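# Four nights at the seaside, out of season

2025-12-27
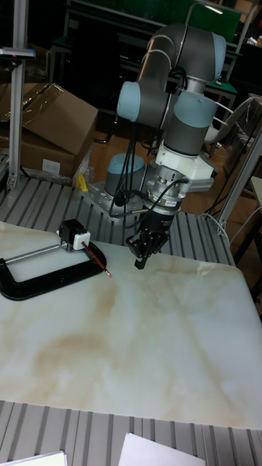
We went to Lotthorpe in September, which is when people like us go to places like Lotthorpe, the children of other families having been taken back to school and the prices having come down with the bunting. I'd booked four nights at a guesthouse called the Nisus on the strength of one friendly email and a map that put it next to the sea. It was next to the sea in the sense that everything on that coast is, if you wait long enough for the cliffs to go. The bedside lamp was one of those long jointed affairs on a heavy base, and it folded up and over and back down again with very little self-control. Every time I turned a page it sank a bit lower. By the end of a chapter I was reading by the light of my own pyjama collar.

The landlady, Maureen Lightfoot, met us in the hall with a key on a lump of driftwood the size of a shoe. She explained the hot water (mornings), the front door (lift, then push) and the gulls (don't). Then she asked what time we wanted breakfast and, before either of us could answer, told us.

I should say something about the room. It was called Stusine. All the rooms had names, painted on little oval plaques, and ours had a ring to it that I took to be a Baltic fishing port or possibly a saint. I asked. Maureen said it had been on the door when she bought the place and she'd never liked to interfere. It had a bay window, a bed that sloped very gently towards Denmark, and a wardrobe you could open fully as long as the other person was standing in the bathroom. I liked it enormously. My wife liked the window.

Breakfast was served in a back room with a view of the bins and, past the bins, a really lovely stretch of water. I have strong feelings about guesthouse breakfasts. The egg was good. The toast came in a rack, so it was cold by the time it had crossed the carpet, as tradition demands. There was a choice of marmalades, one of which had been made by a previous guest, a Mrs Tamošiūnaitė, who had apparently come for a weekend some years back, found the oranges in the greengrocer's too cheap to ignore and taken over the kitchen. Maureen still had jars of it in the cupboard under the stairs. It was dark and bitter and stuck to the knife, and I had it every morning and would have bought a jar if she'd let me.

The only other guest was Man-sik Kwon, a retired surveyor who was walking the coast in bits. He did 16 miles a day, came back for his tea, and caught the bus next morning to wherever he'd stopped. He'd worn through 2,000 miles of one sort of path or another since giving up work, and he told us this while putting plasters on at the table, which Maureen allowed him and would certainly not have allowed me. He asked what we were planning to do with our day. I said we thought we might stroll along to the lighthouse. He looked at our shoes and passed me the butter.

We did stroll to the lighthouse. It's further than it looks, and it was closed. There's a sign with the opening times on it that has faded in the sun so that only the word "except" can be made out, and a bench, on which we sat and ate two cheese rolls with our hoods up. The wind was coming straight in. It was one of the best lunches of the year.

Other things I'd recommend, in no order:

- The chip shop at the bottom of the slipway. Ask for scraps. Do not eat them facing the harbour.
- The second-hand bookshop, if it's open. The owner goes swimming when the tide suits him and leaves the door on the latch with a saucer for the money.
- The little museum in the old lifeboat house, which has a very long case of knots.
- The bus along the cliff road. Sit upstairs, on the left going out. Hold on at the bend by the caravan park.

And one I wouldn't: the crazy golf. My wife won, and there were words about the windmill.

It rained properly on our last evening, so we stayed in the guests' lounge with a jigsaw of Lincoln Cathedral. Maureen put the electric fire on, one bar, and brought in a tray of tea that we hadn't ordered and weren't charged for. Man-sik did all the sky. I've never met anybody who starts with the sky. He said he'd found the edges tended to look after themselves, and worked away at it until bedtime with his feet up on a pouffe, while I spent 40 minutes on a single flying buttress that belonged, in the end, to the other tower.

The bill was made out by hand, in biro, on a page from a duplicate book. I've stayed in hotels with a pillow menu and a man to explain the shower, and I couldn't tell you the colour of the curtains in any of them. The curtains in Stusine were orange, with a brown leaf, and didn't quite meet.

We've asked for the same room next September. Maureen has written back to say yes, that the lighthouse is being repainted and will be closed, and that she's seen to the lamp by taking it away.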